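Yuen Portrait Photographers' Group
Minutes of the general meeting, September, Wednesday, 7.30 pm 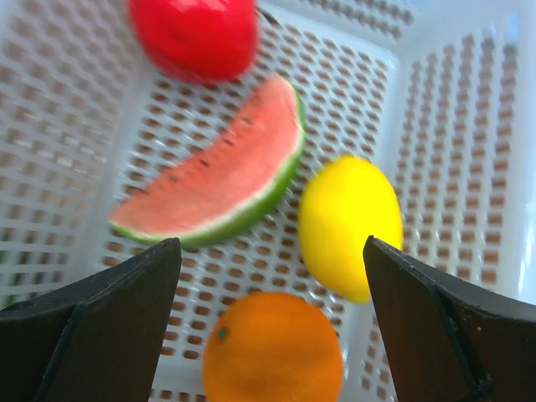 Artificial fruit in a white plastic basket.

Chair: Su-chen Shek
Attendance: 10 members, two apologies received by email.

1. Previous minutes
The minutes of the last meeting were accepted with one correction. The entry on studio hire should have read "per half day", and has been changed on the members' page.

2. Matters arising
The backdrop stand with the bent foot has been repaired and is back in the cupboard. The left-hand clamp still slips under a full roll of paper. Members using the wide roll are asked to tape it.

The key to the side door was returned. A second key will be cut before the next booking.

3. Finances
The opening balance was $3,683. The balance at the date of the meeting was $3,283. The difference of $400 is made up of studio hire ($260), repair of the stand ($45) and paper rolls ($95). No subscriptions were received in the period. Three are overdue and reminders will go out this week.

The report was accepted.

4. Family portrait day
The group will run its family portrait day again in the spring. Discussion was mostly about session length. Last year's sessions were 20 minutes, and families with toddlers ran over in nearly every case, which pushed the afternoon bookings back by close to an hour. Two members favoured 30 minutes with fewer bookings. Another preferred to keep 20 minutes and leave every fourth slot open for catching up.

Moved that sessions be 30 minutes, with a 10 minute gap after each pair. Carried, one against.

Each family will receive 5 edited files. Extra files may be bought from the photographer directly. It was agreed that colour and black and white versions of the same picture count as one file.

Newborns will not be booked on the day. The room is hard to heat and there is nowhere quiet to feed or settle a baby. Parents who ask will be given the list of members who do newborn work in the home.

5. Online galleries
The group's gallery plan with Floveo comes up for renewal next month. Members reported slow uploads and some trouble with clients losing their passwords. Fakix was suggested as a replacement. Its galleries allow a client to mark favourites without making an account, but the cheaper plan has less storage.

Su-chen will set up a trial gallery on Fakix and send the link around. Members are to try it on a phone as well as a computer. A decision was held over to the next meeting. If Floveo needs an answer before then, it is to be renewed by the month only.

6. Model releases
The present release form has one signature line. Where a child's parents live apart, some members have been asking both to sign and others have not. After discussion it was agreed to add a second line, marked optional, and a tick box for whether the pictures may be used on the group's website.

A question was asked about grandparents who bring children to a session. A grandparent may attend, but the form must be signed by a parent or guardian beforehand.

7. Print evening
The Urnon room has been offered for the print evening at the same rate as last year. Accepted. Members may bring up to three prints each, matted or unframed. Hanging starts at 5 pm.

8. Other business
The small softbox is missing its inner diffuser. Anyone who has it at home is asked to bring it back.

A member asked whether talks could start earlier in the winter months. To go on the next agenda.

The meeting closed at 9.10 pm.

Actions
Su-chen Shek: Fakix trial gallery; revised release form; confirm Urnon room.
All members: try the trial gallery and send comments before the next meeting.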